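Informe de avance – Taller de encuadernación y recuperación de recetarios
17 de diciembre de 2018

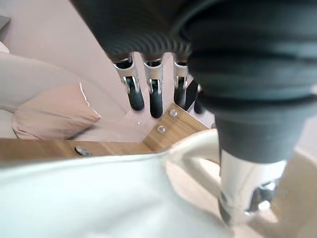 Dedos con la punta negra de goma, sobre la tabla de madera.

Hola, Zübeyde:

Te debía este informe desde noviembre y aquí lo tienes por fin (perdona el retraso, que la imprenta nos tuvo dos semanas mareados con el papel). Te cuento cómo vamos con la recuperación de los recetarios manuscritos, en qué se ha ido el dinero y qué necesitaría de Tronberg para el próximo tramo.

Empiezo por lo bueno. Ya tenemos 92 cuadernos recogidos, ¡bastantes más de los que yo esperaba a estas alturas! La mayoría vienen de casas particulares del barrio viejo y de dos pueblos de la sierra, y hay de todo: libretas escolares, cuadernos de contabilidad reaprovechados, una agenda de una compañía de seguros con recetas de conservas escritas en los márgenes... De esos, 23 están ya cosidos de nuevo, con sus guardas y su cajita de conservación. Los demás esperan turno en las estanterías, limpios en seco y con su ficha.

La transcripción va más despacio. La letra de algunos cuadernos es endiablada y las medidas nos traen de cabeza – hay una señora que lo mide todo en «jícaras» y otra que escribe «harina, la que admita» en casi todas las páginas. Hemos decidido respetarlo tal cual y poner una nota al final de cada cuaderno con las equivalencias que nos han sabido dar las familias. Me parece mejor que andar corrigiendo a las abuelas. Llevamos 1.799 recetas pasadas a limpio, aunque unas cuantas se repiten con variaciones pequeñas (de rosquillas de anís podríamos hacer un tomo aparte, te lo digo en serio).

En cuanto al catálogo, al final nos hemos quedado con Plidano. Probamos también una hoja de cálculo hecha por nosotros, pero se nos desmandó enseguida con las fotos y los nombres de ingredientes escritos de tres maneras distintas. Con Plidano podemos buscar «membrillo» y que salga también «codoñate», y las familias pueden consultar su cuaderno desde casa con una clave. Falta cargar los índices de los últimos lotes y revisar los permisos, porque hay tres familias que quieren que sus cuadernos se conserven pero que no se publiquen, y eso lo vamos a cumplir a rajatabla.

Del dinero. De la ayuda de este año quedan sin gastar unos 3.000 euros. El hilo de lino y el cartón de conservación se los compramos a Avotiņš, que nos hizo buen precio y sirvió el pedido completo, así que ahí hemos ahorrado algo. Donde nos hemos pasado es en el papel japonés para reparar hojas: había más cuadernos con moho y con bordes comidos de lo que calculé en el presupuesto, y eso es culpa mía, que lo hice mirando solo los cinco primeros. Lo he compensado con la partida de viajes, que apenas hemos tocado. El detalle de facturas va en la carpeta compartida, ordenado por meses.

Lo que no ha salido bien: las meriendas de lectura. Hicimos dos en la biblioteca y a la segunda vino muy poca gente. Creo que la hora era mala y que el cartel no se entendía (ponía «sesión de mediación patrimonial», que no sé en qué estaría yo pensando). En Stindinia, en cambio, nos dejaron la cocina del centro cultural una tarde, se cocinaron cuatro platos sacados de los cuadernos y hubo que traer sillas de la sala de al lado. Quiero repetir ese formato y dejar las charlas para más adelante.

Para el próximo tramo mi idea es terminar primero la costura de los cuadernos más delicados, los de tinta ferrogálica, y después ponernos con el libro. Tengo ya un índice provisional por temporadas del año y una lista de las recetas que habría que probar antes de imprimirlas. Me gustaría que lo vieras tú antes que nadie, sobre todo el capítulo de matanza, que no sé si es demasiado largo.

Y dos peticiones concretas. Una, que nos autoricéis a pasar lo que queda de este año al siguiente, para papel y horas de taller. Otra, que me digas si el logotipo de Tronberg tiene que ir en la cubierta del libro o basta con la página de créditos – a la diseñadora le corre prisa saberlo.

Te mando el índice en cuanto lo tenga pasado. ¡Un abrazo y gracias por la paciencia!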